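Chapter 6
When an Advertisement Offends: Brands, Audiences and the Public Apology

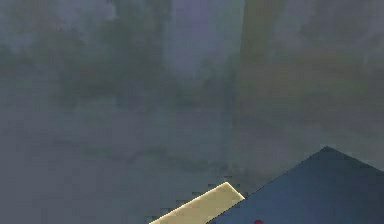
Figure 6.1 Pale yellow block and dark blue angular form on a gray-green ground.

After you have studied this chapter, you should be able to explain why the same advertisement is read in different ways by different groups, describe the usual steps of a public complaint, and judge whether a company's reply answers the complaint that was made.

6.1 The Drirkell poster

In February, the clothing company Drirkell put up a poster in 35 train stations. It showed an old woman asleep on a bench next to a young runner, with the words "Don't become her." The company wanted to sell running shoes. In its own office the poster had been shown to 8 people, and all of them were under thirty. They found it funny and a little bit brave.

The first complaint came from a reader of a local newspaper in Hemmont. She wrote that her mother had worked on her feet for all her life and had a right to sit down. The letter was copied and shared, and within two days the company had received more than 2000 messages. Many were angry. But a good part of them defended the poster, and some of these came from older people who said that they had laughed at it and did not need protection from anybody.

The company then made three statements in one week. The first said that the poster had been "misunderstood." The second said that Drirkell was sorry "if anyone was hurt." Only the third named the thing which people had complained about, and by then the sports store chain Timach had already taken the shoes out of its windows.

6.2 Who is the audience?

An advertiser usually has one audience in mind, the people who may buy. We will call this the intended audience. A poster in a station is also seen by everybody who takes the train, and we will call these people the actual audience. The difference between the two is small for a message in a trade magazine and very large for a message in the street.

It is a common mistake of students to speak about "the public" as if it had one opinion. In the Drirkell case there were at least two disputes at the same time. One was between the company and its critics. The other was among the members of the actual audience — who is allowed to say that a joke about old age is harmless? The company answered only the first dispute, and it answered late.

6.3 Terms used in this chapter

A backlash is a strong negative reaction by many people in a short time. A conditional apology is one that contains the word "if" or a similar word, so that the speaker does not accept that harm was done. A partner withdrawal takes place when another firm or a well-known person ends work with the brand. In section 6.4 we look at the conditional apology more closely, with the full text of the three statements. Please read the Dijkstra case in the appendix before you continue, as the exercises refer to both.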